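On the Storage of Retired Telephones and Their Stands

Posted 24 April 2019

The present entry continues the household inventory begun on this site in the winter. The kitchen drawers and the linen shelf have been dealt with in earlier entries. This one concerns telephones that are no longer in daily service, together with the stands on which they used to rest.

For several years, it was the practice in this household to place a replaced telephone in the hall drawer and to give the matter no further thought. The drawer also held charging cables, warranty cards and the packaging of a Mimellow desk lamp that was returned to the store long ago. In March the drawer could no longer be closed. Its contents were transferred to the flowered table in the back room, where they could be sorted in daylight and at a reasonable height.

The first rule adopted was that a telephone and a stand would be treated as separate items. A stand does not go out of date when a telephone does, and several had been put away for no better reason than that the device beside them had been replaced. All stands were therefore returned to consideration, including those with metal backs, which had been judged too heavy for the bedside and are in fact quite suitable for a kitchen counter.

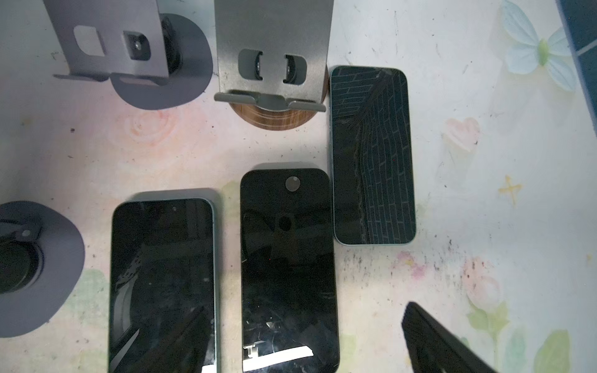 The second rule concerned completeness. A telephone with its frame and a bare screen assembly may look much alike when placed face-up, and they had been stored together without distinction. They are now kept apart. Complete devices go into the gray box on the upper shelf. Screen assemblies and other loose parts go into a shallow tray lined with felt, with nothing placed on top of them. Glass that already carries scratches is not improved by the company of keys.

Before any complete device is stored, it is charged to half, its contents are copied to the household drive, and it is then erased. The copying took the better part of two evenings. One device alone yielded 1,056 photographs, of which 86 were of the same hydrangea. These have been retained for the time being, pending a separate decision on photographs generally.

Labels were written by hand on paper tags. Adhesive labels had been tried before and left a residue that required alcohol to remove. Each tag states the month of storage and whether the device starts. The color is not recorded, as opinions in this household differ on what is green.

A box was ordered from Illeo for the stands, at a cost of 33 dollars. The interior is wide enough but the lid does not clear the taller backplates, and the stands must be laid on their sides with a folded dishcloth between them. The Mevus box considered at the same time was deeper and would have been the better choice. Readers with similar items are advised to measure a stand at its full height, base included.

Items to be given up will be taken to the collection point on Balogun Street in May. The cables will be addressed in the next entry.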